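3.2 How people talk about laundry

I went into the diary data expecting to learn about detergent, and what I got was 2758 entries that were mostly about time. Our 14 households in Stornow wrote something down whenever they washed, dried, folded or put off any of those jobs. Putting off won easily – it shows up in 706 entries, more than ironing and mending put together. 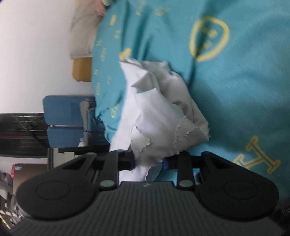 Hui-mei Fu and I coded every entry separately and then argued over the ones we didn't agree on. The hardest word was "done." For some people a load was done when the machine stopped, and for others it wasn't done until the drawer was shut. Two members of the same household could use it both ways on the same evening, and I ended up giving the word its own code.

Bedrooms came up far more than I'd planned for. Our first coding sheet (borrowed from the Breltwood pilot) only had kitchen, bathroom and yard, so we added the bed as a place of work in its own right.

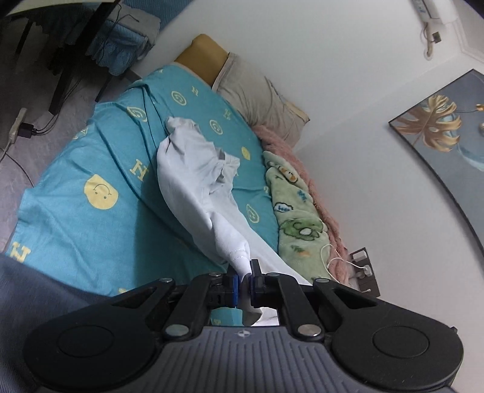 Figure 2. White garment held above a bed with a teal sheet.

Folding on the bed also sets a deadline, as Kwan-ho Man pointed out when he read our draft – you can't sleep until the pile moves. I come back to the chair, a much more forgiving spot, in Section 3.3.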